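How to Compare Two Fingertip Pads on a Hand-Held Gripper

When you receive a new set of fingertips for a hand-held gripper, it is tempting to close them on a pen two or three times and decide that they are good. I made this mistake with the first set I ordered. In this page I explain the test I use now. It needs one table, one rack with hooks, a fabric bag and an afternoon.

I compare two pads: the Pruvix soft pad and the Grewal ribbed pad. Both fit on the same jaw, so the gripper itself stays the same during the whole test. This is important. If you change the jaw and the pad together, you will not know which one made the difference.

What you need

Two hand-held grippers of the same model, left and right
One set of each pad
Marker plates for tracking, already calibrated
A rack or stand with open hooks
A bag made of canvas or another heavy fabric
A white board to cover the table
A notebook or a spreadsheet

Step 1. Prepare the table

Cover the table top with a white board. With dark pads and a dark table the wrist camera has trouble to find the edge of the jaw, and a white surface solves most of it. Small stains on the board do not disturb the tracking. Put the rack on one side and leave the other side free for your hands.

Step 2. Mount the pads

Mount the same pad on both grippers. Please do not put one type on the left and the other type on the right. Your strong hand always works better, and the result will tell you about your hand and nothing about the pad. Tighten the screws, close the jaws slowly and look if the pads meet flat. Then wipe them with a dry cloth.

Step 3. Check the marker plates

Move each gripper through the complete working area, from the table edge up to the highest hook. Watch the tracking window in Drindham, or in the software you use. If the position jumps, the plate is probably hidden by your sleeve or by the cable. Let the cable hang down on the outer side of the handle.

Step 4. Run the task

The task is to take the bag from the hooks, lay it on the board and hang it back. Fabric is a good object for this test, as it folds between the pads and the thickness changes all the time. One attempt has 4 parts:

Pinch the upper edge of the bag with one gripper.
Lift until the bag is free from the hooks.
Lay it down, then take the upper edge with both grippers.
Hang it back by the openings and release.

Write down a failure if the fabric slides out, if the rack tips over, or if you need a second pinch. Do not correct the bag with your fingers. Change the pads after each block of attempts, so that you are not tired for only one of them.

Step 5. Read the results

I did 131 attempts with each pad. The Pruvix pad held the flat fabric better, and I could use less force on the trigger. The Grewal pad was better at the edge near the metal openings, where the soft pad bent to the side and lost the pinch. For releasing, the ribbed pad was clearly faster. The soft one sometimes kept a fold of canvas and pulled the bag off the hook again.

If your work is mostly clothes and towels, I would take the soft pad. For bags, straps and things with hard parts, I would take the ribbed one. The complete log has 1339 lines and it is on the Bedano project page, together with the template of the spreadsheet.

Common problems

The pad turns on the jaw: the screw is too short. Use the longer one from the second packet.
The trigger feels heavy after a pad change: the pad touches the inner side of the jaw. Loosen it and mount it again.
The two grippers give different opening values: calibrate both with the pads on, never without them.

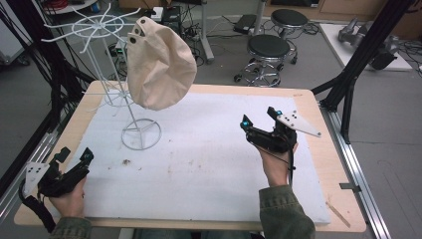
After the last block, take the pads off and keep them in a closed box, because dust makes the soft pad slippery. The next pair I will test with the same steps is the thin Pruvix version for small handles.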